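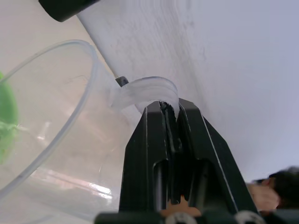

Flusesel Brings Its Tabletop Pond to Hurard This August

HURARD – Flusesel, the small company behind the Tabletop Pond water play set, is delighted to announce that it will be spending August at the Sesico Family Hall, where children ages 4 and up (and any grown-ups who would like to roll up their sleeves) are warmly invited to come and fish, scoop, pour and splash to their hearts' content.

The Pond began at a kitchen table, with a tray, a jug and a very patient four-year-old, and we have tried to keep it every bit as simple as it was then. You fill it as much or as little as you like, drop in the toys and let the children take it from there. We have met families who fill theirs almost to the top, and families who prefer just a little water in the bottom, and both seem to have a lovely time!

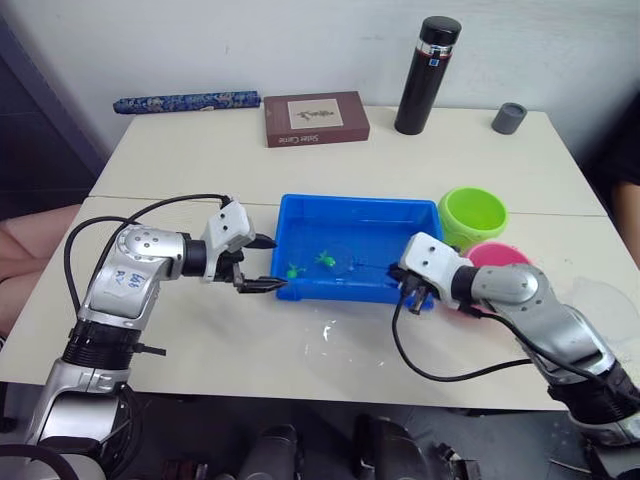 Made for Small Tables and Big Splashes

"We wanted something that could come out after breakfast and be put away again before lunch," said Hannelore Pfeiffer, founder of Flusesel. "There will be drips on the table. Keep a towel handy, and please don't worry about them." 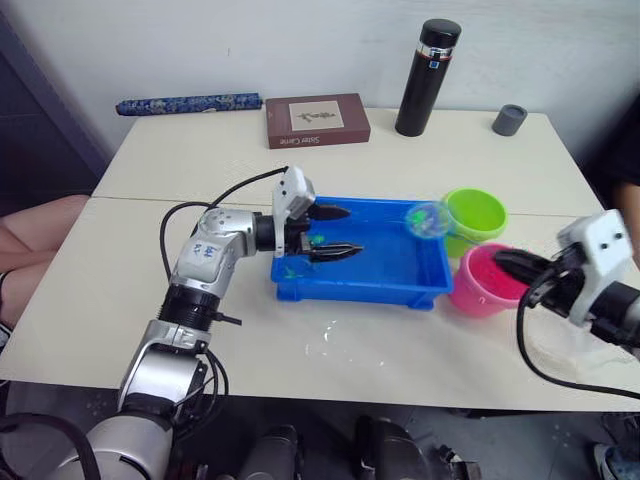
Pouring is where many of our youngest visitors like to begin, and they can stay with it for a surprisingly long time, carrying water back and forth and telling anyone nearby all about it. We like to stand the lime-green and hot-pink buckets right beside the blue tray, so that whatever gets scooped out doesn't have far to travel.

The fishing comes next, and for that there is a small net with a blue rim and a long enough handle to let a child reach the middle of the water.
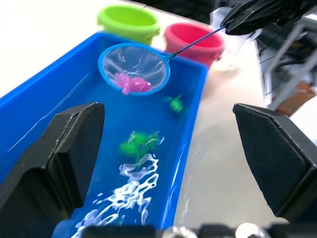
Visiting the Pond

Sessions begin at 10 a.m. and last 2 hours, with room for 20 children in each. Admission is free, and 300 places are available over the month. Please bring a change of clothes.

"Come early, come late, come in your rain boots," said Wálter Bedoya, who will be running the morning sessions. Places can be reserved at the Sesico front desk.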